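Why everyone says the library's third floor is too loud (and what I found when I listened)

5 min read

So my project for Research Methods was meant to be on study habits in general, which my tutor kindly pointed out was about six projects. I cut it down to one thing I'd been grumbling about since first year: the third floor of the Bestetti Library is signposted as a quiet floor, and I've never once found it quiet. I wanted to know if it was really noisy or if I was just being precious.

I did it two ways. First I put a short survey on the student noticeboard and left paper copies at the Drullel café downstairs. I got 147 responses, way more than I'd hoped for (thank you to whoever shared it in the nursing group chat!). Then I borrowed a sound level meter from the physics store and sat at the same desk near the stairs for a lot of very dull afternoons in July.
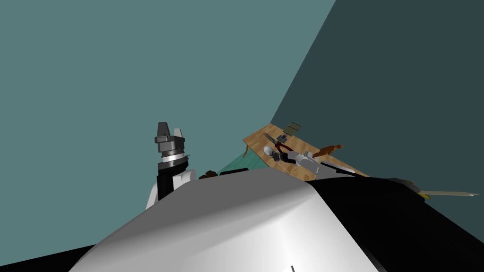 The survey had nine questions and I'd happily bin three of them now. I asked "Do you find the floor distracting?" before I asked what people were doing there, so anyone who'd come up to chat with a mate got the same question as someone cramming for anatomy. Khôi Mạc, who was in my feedback pair, spotted that after the forms had already gone out. Bit late, but fair enough.

Even so, 76 people said they had moved desks at least once because of noise. When I asked what the noise was, I expected phones. Phones came well down the list. The top answer was the stairwell door, which has a closer on it that lets go at the last second, so you get a slow hiss and then a bang. Next was the printer, then people whispering. Quite a few people wrote that whispering bothers them more than normal talking, and I'm the same - I can tune out a voice but my brain chases a whisper.

The meter mostly backed them up. Between bangs the floor was pretty calm, calmer than the second floor where talking is allowed. My average for a whole afternoon looked perfectly fine on paper, and I nearly wrote that there was no problem. It was only when I plotted the peaks separately that the door showed up, clear as anything, with a cluster just before each hour when classes change over. 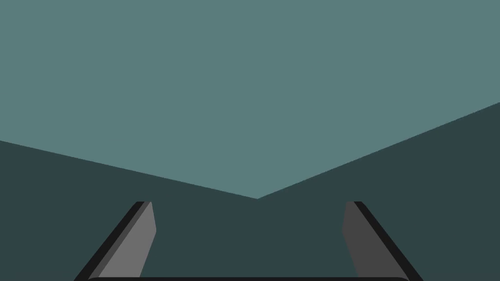

I also read a fair bit on how sudden sounds affect concentration compared with steady ones. I'd planned a full literature section but ended up with two pages, partly because I left it too late and partly because half the papers were on open-plan offices and I wasn't sure how far I could stretch them to a library. My tutor's comment was that I should have said so more plainly, so I'm saying so now.

If I did it again I'd use two meters, one by the stairs and one over by the windows, and I'd take readings in the evening too. All of mine stop at 5 pm. A few people wrote in the comments box that it's a different place after dinner, and I've got nothing to check that against.

I've sent the door results to the library front desk with my graph attached. The full write-up came in just under the 3,000 word limit, and the survey form is in the appendix if anyone wants to borrow it. Please fix question four first.

Contact the Prolness student projects page | © the author | Back to top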